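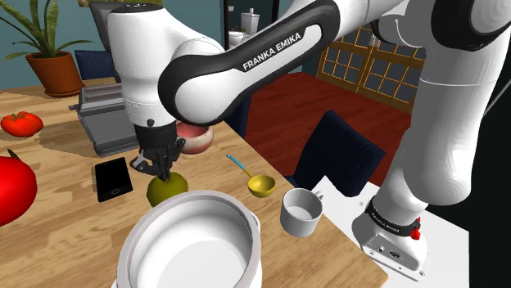

Squishy fruit, two grippers and a lot of coffee

Tuesday, June 7, 2022

So I finally sat down and did the gripper comparison I've been promising since February. If you've been reading for a while you know the plan: take the kitchen setup in the simulator, keep everything else the same, and swap only the hand on the end of the Franka arm. Then see which one can clear a table without making me swear.

The two contenders are the plain two-finger gripper (the black one, holding the pear up top) and a softer three-finger model that Mireille Arnaud built for her Zeleke project. She sent me the files with a note that said "be nice to it," and I tried, I really did.

I ran everything in Jaso, the little wrapper I use for starting and logging simulator runs. Each gripper got the same set of 176 grasps, same starting poses, same random seeds. I also left the controller alone, which took some self-control because I had a long list of things I wanted to fiddle with.

The pear

I started with the pear because pears are annoying. They're narrow where you want to grab and fat where you don't, and if you close too low the fingers slide up and the whole thing pops out like a bar of soap. The two-finger gripper does best when you come straight down and pinch near the top. I had the approach height wrong for ages! Dropping it by 4 millimeters fixed most of my trouble, and I felt pretty silly about the evening I'd spent blaming the friction settings.

The three-finger hand was lovely on the pear. It sort of cups it, and it didn't care much where I aimed. Point to Mireille.

The mug and the ladle

Mugs are a different story. With two fingers you have a choice, either pinch the rim or go for the handle, and the rim won nearly every time for me. The handle looks like such an obvious thing to grab, but you need the wrist turned just so, and the arm kept ending up in these awful elbow-out poses. The three-finger hand wouldn't fit inside the mug at all, so it had to go around the outside, and then it bumped whatever was next to it. Usually the ladle.

Oh, the ladle. The handle is so thin that the three-finger hand closed on mostly air, while the plain gripper picked it up fine as long as it lined up across the handle. My planner got the angle wrong in 18 of the runs, always the same way, and I think it's a sign flip somewhere in my code (Soudabeh Heydari has been telling me to write tests for that file for a long time now, hi Soudabeh, you were right).

The pot

I'll be quick about the pot. Neither hand can get around it, so it's a rim grasp or nothing. Two fingers, one inside and one outside, squeeze, lift slowly. It tips a bit. I tried lifting faster and the simulator gave me a pot that shot off toward the back wall, so slow it is.

The phone

A phone lying flat on a table is still my least favorite object in the world. There's no edge to get under! Both grippers just scrape at it. What worked in the end was dragging it to the edge of the table and pinching it there, which feels like cheating, but it's how I pick up a credit card from a counter, so I'm keeping it.

Where I've landed

I'm sticking with the two-finger gripper for now. It's dull and it's stiff and I have to be careful about angles, but I can guess what it will do before I press run, and that saves me so much time. For a table of nothing but fruit I'd switch to the soft one in a heartbeat. I'd also love to see Mireille's hand with slightly skinnier fingertips — I've already asked, and she's thinking about it.

The full log came to 766 lines and I've read every one of them, so please ask me things in the comments to make it worth my while. Next up are the tomatoes, both sizes, as soon as I've found that sign flip. I'm also going to turn the wrist camera back on, which I switched off for these runs to keep them fast, and see if it helps with the mug handle.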